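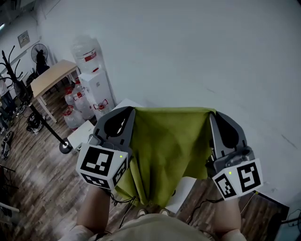

Folding and Storing Cloths, Towels and Small Linens

Last updated 5/9/26

Most cloths come out of the dryer twisted, and if you fold them that way they stay that way. The fix takes a few seconds per piece and makes more difference than any special folding method. The tips on this page cover everyday cloths: dish towels, cleaning cloths, hand towels, napkins and small throws. Fitted sheets have their own page.

Start with the top edge

Find two corners on the same side and hold one in each hand. Pull your hands apart until the edge between them is straight and let the rest hang. A cloth held by its top edge will drop into long vertical folds, and it may bunch toward the bottom. Give it one firm shake, down and slightly away from you. If it still bunches, a corner is usually tucked up inside. Lay the cloth down, pull the corner free and pick it up again.

Hold the cloth at chest height. Higher than that and your arms get tired by the fifth or sixth piece. Lower and a long towel will touch the floor.

If you can't tell which edge is which, feel for the hem. On most dish towels the short sides have a wider hem than the long sides. Square cloths don't matter either way, but check for a label and keep it on the same corner every time so that it ends up inside the fold.

Fold in the air or on a table

Small cloths can be folded in the air. Bring the two top corners together, move both into one hand, and run the other hand down the side to find the fold. Then fold top to bottom.

Anything longer than your arm is easier on a flat surface. A bed works but it is soft, and the folds come out loose. A table or a clean counter is better. Wipe it first. Crumbs get pressed into cotton and you will find them the next time you dry a glass.

The thirds fold

This is the fold we use for nearly everything.

1. Lay the cloth flat with a short side facing you.
2. Fold the left side in by one third.
3. Fold the right side over it.
4. Smooth from the center outward with the side of your hand.
5. Fold the near end up to the middle, then fold once more.

You end up with a block that will stand on its edge in a drawer. If it falls over, the cloth is too thin for that many folds or too thick to hold them. Thin cloths do better rolled. Thick bath towels do better folded once less and stacked flat on a shelf.

Drying comes before folding

A cloth that feels cool to the back of your hand is probably still damp. Hang it over a rail until it doesn't. Damp cloths put away in a closed drawer pick up a smell that takes 2 washes to get rid of, sometimes more. Microfiber seems dry sooner than it is along the seams, so check there.

Skip the fabric softener on anything meant to soak up water. It leaves a coating on the fibers. Half a cup of white vinegar in the rinse now and then helps if towels have gone stiff. Don't use vinegar in the same load as bleach.

Colors

Dark greens, browns and grays hide stains well, so they are a good choice for the kitchen and for muddy shoes by the door. They also show lint. Wash them apart from white towels for the first few washes and turn down the heat. Olive green in particular can go yellowish when it is dried in strong sun. Hang it in shade, or inside out if it has an inside.

We keep one color per job. Green is for floors and spills, white is for dishes, gray is for windows. It saves sorting and it saves arguments.

Where to keep them

Keep cloths close to where water gets spilled. The sink is the obvious place. The other one people forget is the water dispenser, which drips when a glass is filled too full or when the bottle is changed. On a plank floor, a small puddle left overnight can work into the joints and lift the edges. A folded cloth on a hook nearby is enough.

Don't leave cloths on top of the dispenser or over the vents at the back.

For the main supply, a shallow drawer is better than a deep one. We tested the Dunleavy drawer divider and a plain box from Grusteo, and the box held its shape longer. The divider slid around until we put shelf liner under it. Either will take 11 dish towels folded in thirds and standing on edge. Pack them any tighter and you pull out three when you want one.

When to throw one out

Hold it up by two corners in front of a window. If light comes through in patches, the weave is going and it won't dry much. Cut it into squares for the workshop. Oily rags should be spread flat outdoors to dry before they go in the trash, never balled up, as they can heat up and catch fire.

We do this check once a year, in December, when the holiday napkins come out and the drawer has to be emptied anyway.

More from this section: Fitted Sheets, Cleaning Scuffs off White Walls, Plank Floors and Water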